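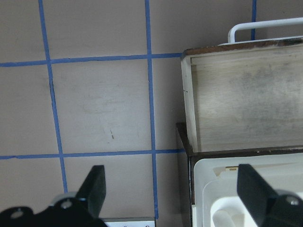 An open storage box beside a work surface marked off in blue painter's tape.

The wooden boxes that come through the door at Hidedholm are rarely empty. People bring them in for a new hinge or a tighter corner and leave whatever was inside: buttons, drill bits, letters, fishing weights, keys to houses that were sold years ago. Before any repair starts, all of it has to come out, and it has to go back to the owner in the order it was found.

That is what the tape is for.

"I used trays for a long time," says Tiruwork Tekleab, who opened the repair shop in Wavness after 12 years of building kitchen cabinets. "Trays get stacked. Once they're stacked you don't look at the ones underneath. With tape, everything is out in front of you."

The method is simple enough to copy at home. Strips of blue painter's tape go down in both directions to make large squares. Each square takes the contents of one part of a box, such as a drawer or a corner of the bottom. Things that were found together stay together, even when they don't seem to belong with each other. A thimble found with a handful of screws stays with the screws until the owner says otherwise.

Tekleab doesn't measure. She runs the first strip by eye and judges the next one from it. Seija Ruotsalainen, who handles most of the metalwork, does measure, and the two of them have an old disagreement over whether it matters. Ruotsalainen's squares are neater. Tekleab's go down faster. The customers have never commented on either.

What both agree on is size. A beginner tends to make the squares small, thinking that more of them will mean better sorting. Then a pair of scissors or a bundle of envelopes turns up and covers two squares at once, and the lines stop meaning anything. Tekleab tells people to find the largest item in the box first and make a square that holds it with a hand's width to spare.

Labels go on the tape itself, in pencil. Marker is easier to read but comes off on fingers. For anything valuable, the shop writes a matching number on a card and takes a picture before touching the next part of the box.
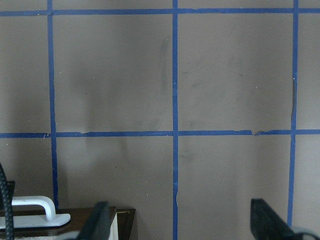

Blue tape in a grid. The crosswise strip has torn and lifted to the right of the center.

Tape wears. Sleeves catch on it, and anything dragged across a line will sooner or later pull up an edge. Ruotsalainen replaces a strip when it starts to snag. Tekleab presses it back down with her thumb and carries on. If the job is going to last more than a week, she will agree to a fresh strip, and she lays it after pulling the old one completely, since a second layer on top makes a ridge that beads and pins roll against.

Old tape should come up slowly, folded back low over itself. Where it tears, start again from the other end. A surface that sees this much sorting picks up scuffs and smudges, and the shop has given up trying to keep it spotless. Loose grit does get brushed off between jobs. Grit scratches, and it ends up in other people's belongings.

With the contents laid out, the box can be looked at properly. The lid usually tells the most. Its outside has been polished, painted or sat on, while the inner face has mostly been left alone. Staining there can come from damp, from oily tools or from plain handling, and a thin dark line along a rail may be a scratch or may be a crack. Tekleab checks with a fingernail and a lamp held low. A scratch she leaves. A crack gets glue and a clamp overnight.

She also leaves chipped edges, unless they catch on clothing. "People ask me to make it look new and then they're sad when it does," she says. She now asks them to wait a day before deciding on any sanding.

Azadeh Ansari brought in a box that had held her father's watch repair supplies. She had expected to throw out most of the contents. Sorting came to 455 pieces, counted for the insurance form, and she kept nearly all of them.

"I had only ever seen it as one big mess with a lid on it," Ansari says. "On the table it was springs, then crystals, then tiny screwdrivers. He had a system. I just hadn't seen it spread out."

The repair itself cost $325, most of it for the hinges. A full rebuild with new joints can reach $2,000, and Tekleab will often talk a customer out of one.

Packing goes in reverse. The square for the bottom of the box is emptied last onto the card list and first into the box, and so on up to the lid. Kiros Bogale, the newest of the three at the shop, does this part alone with the radio off. He checks each number as its square clears and pulls no tape until the owner has come in and looked inside.

Hidedholm takes in boxes in the mornings only. Repairs are booked through May.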